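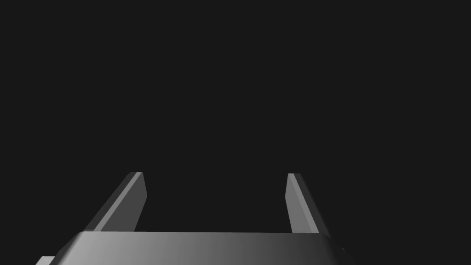 Clutexグリッパ評価キットは、実機のアームがなくても試せますか?
シミュレーション部分だけなら試せます。ノートPC一台で足ります。実機用のドライバは別梱包なので、最初は入れなくて大丈夫です。

Clutex評価キット README 兼 データカード
最終更新 2023年9月20日
配布元 Erstead

急ぎで書いてます。抜けがあったら課題票に。体裁は後で直す。

概要

平行二指グリッパ「Clutex」の購入前評価用キット。中身はシミュレーション用モデル、手首視点のレンダリング画像つきエピソード、再生スクリプト、実機ドライバ(任意)。
買う前に自分の作業に合うかどうか見てもらうためのもの。量産ラインにそのまま載せるものではないです。サポート窓口も評価用の範囲だけ。

旧版(8月配布)を使っている人は必ず入れ直し。関節名が変わったので、古い設定ファイルは読めません。読めないだけでなく、エラーを出さずに開き幅が初期値に戻る場合あり。注意。

中身

models/ グリッパ単体と、Vermaアーム取付版(すみません、Varmaです。フォルダ名は正しい)
episodes/ 収録データ本体
scripts/ 再生、変換、簡易チェック
driver/ 実機用。評価だけなら触らない
docs/ 取付図と配線メモ。配線メモは英語のみ

データの内訳

エピソード数は全部で800。
うち検証用に200、テスト用に200を分けてある。残りが学習用。分割表は episodes/split.txt。自分で切り直してもいいけど、比較表に載せる数字は配布時の分割で出してください。
1エピソードの長さはおよそ100ステップ。短いものもある。途中で打ち切ったものには truncated の印つき。

作業の種類は、つまむ、置く、押す、開閉のみ。開閉のみというのは対象物なしで指を動かすだけのもの。地味ですが制御遅れを見るのに使うので消さないこと。

各ステップに入っているもの
・手首視点の画像
・指の開き幅(指令値と実値)
・手先の位置と向き
・接触フラグ
・時刻

接触フラグは物理エンジンの出力そのまま。平滑化なし。指先の角が触れただけでも立つので、把持成功の判定に単独で使うと甘くなります。成功判定は success 列のほうを見る。

見た目について

グリッパの外観はかなり簡略化してある。指は平らな板形状で、ねじもパッドも溝も入れていない。マーキングもなし。製品版の指先パッドは別売で、モデルにも未収録。つまり摩擦係数は仮の値です。滑りの評価には使わないで。
照明は片側からの固定光。左が明るく右が暗くなる。背景は暗い灰色の無地が標準で、机ありの背景は設定で切り替え。画像だけで学習させるなら、明るさと向きを振ってからのほうがいいと思う。無地背景のまま学習したモデルは机ありで急に落ちました(うちで試した範囲)。

導入

1. 圧縮ファイルを展開。パスに日本語や空白を入れない。
2. scripts/setup を実行。数分かかる。途中で止まって見えても待つ。
3. scripts/check を実行。最後に OK が出れば完了。
4. scripts/replay にエピソード番号を渡すと再生。

GPUなしでも再生は可能。レンダリングのやり直しはGPU推奨。社内の古い機械だと一晩コースでした。

Fanditz形式への変換

scripts/convert で Fanditz の学習ツールにそのまま読ませられる形になります。単位に注意。こちらはメートル、あちらはミリ。変換時に自動で直すが、開き幅の上限だけは手動で指定。ここを忘れると指が開いたまま閉じなくなる。問い合わせの大半がこれ。
逆方向の変換は未対応。要望が多ければやりますが、今期は難しそう。

実機で使う場合

driver/ の手順書を先に読むこと。電源投入時に指が一度全開まで動くので、手や配線を間に入れない。原点復帰が終わるまで指令は受け付けません。
Varmaアーム以外への取付は動作確認していないです。取付穴の寸法は docs/ にあるので、変換プレートを自作すれば付くとは思いますが、保証外。
力制御はこのキットには含まず。開き幅の指令のみ。力で止めたい場合は製品版の上位ファームが必要で、別見積になります。

使ってみた所感(配布元側の正直なところ)

良い点。セットアップが軽い。開閉の再現性はシミュレーション上では十分。データの列名が素直で、読み込みを書くのが楽。
微妙な点。指が平板なので丸いものをつまむ作業は成功率が低い。細い軸物も苦手。手首視点しかないため、物体が指の陰に入ると何も見えなくなる。外部視点は次版で足す予定だが時期は未定。
あと、再生ウィンドウを閉じてもプロセスが残ることがある。手で落としてください。原因調査中。

やらないでほしいこと

・摩擦や把持力の仕様値としての引用
・分割を変えた結果を元の表と並べて載せること
・driver/ を改造して再配布

それ以外の社内利用、授業、論文の図への利用は可。論文に使うときは「Clutex評価キット(Erstead)」と書いてもらえればOK。連絡は不要ですが、くれると喜びます。

既知の不具合

・テスト用の一部で時刻が一つずれている。再生に影響なし。修正版を準備中。
・机ありの背景に切り替えると影がちらつく。設定の shadow を low にすると収まる。
・setup を二回続けて実行すると設定が二重に書かれる。scripts/clean を先に実行しする。
・画面の拡大率が標準以外だと再生ウィンドウのボタンが押せない。キー操作なら可。sで開始、qで終了。

問い合わせ

同梱の contact.txt の宛先まで。OS、エピソード番号、check の出力を貼ってください。画面の写真だけだと調べようがないので。返事は数営業日みてください。
見積や貸出機の相談も同じ宛先でいいです、件名に「貸出」と入れてもらえれば担当に回します。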